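Paucar cell

The Paucar cell is a two-armed robot bench used for sorting hand tools into storage bins. It was assembled by Garnness, a small automation workshop, and is best known among its users for the amount of upkeep it needs. The makers describe it as "self-tending", a claim that the maintenance log does little to support.

Its arms are bolted to an aluminium rail along the front, and each carries a small camera at the wrist. The working floor is grey with a marble pattern.

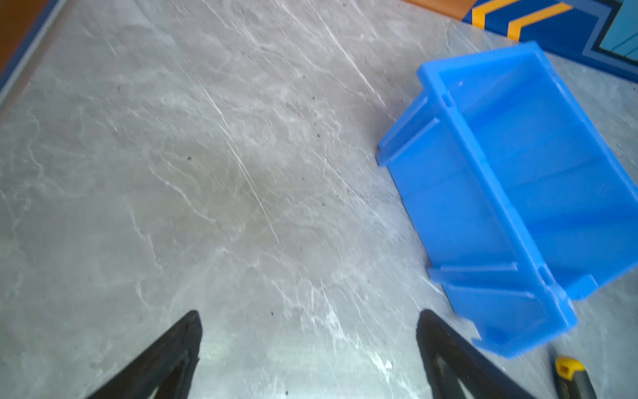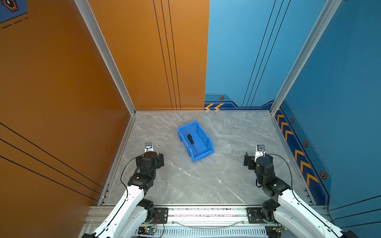 Work with a blue storage bin, from one of the wrist cameras (first) and from a fixed camera (second).

Setting up

The arms are fixed to the rail through black mounting plates, one under each arm. Garnness's instructions ask for the plate bolts to be tightened before the cameras are adjusted. Doing it the other way round wastes a morning, as the wrist views shift when the plates are pulled down.

The supplied software, Jestidell, then runs a positioning routine of 137 moves. A pass is often taken as proof that the cell is ready. It shows only that the joints reach the positions they are sent to, and says nothing of whether the gripper fingers meet squarely. Most operators check the fingers by hand with a strip of card.

The floor pattern is a matter of dispute. Garnness holds that the veining helps the cameras judge distance. Duván Montoya, who wrote the first user notes, found no gain over a plain grey sheet and complained that glare was harder to spot on the veined one.

Routine care

Cables should be looked over where they loop across the joints, with the arm moved slowly through its full reach. The finger pads are wiped with a dry cloth. The manual gives them a life of 2,911 grips, a figure offered without any account of how it was reached. Fikri Raju's log records a first change of pads at 335.

Camera lenses are cleaned every 5 days in regular use. The positioning routine is repeated after any camera has been removed, though not after cleaning.

Repairs

The commonest fault is a joint that sags at rest. The manual advises replacing the servo, but a loose horn screw gives the same symptom and ought to be ruled out first. Power is switched off and the arm supported before the screw is touched.

Fandasness, a later add-on, is sold as a means of predicting servo failure. Its warnings are based on running hours alone, so a lightly loaded joint and a badly strained one are flagged together. Raju stopped using it in April and went back to a paper chart.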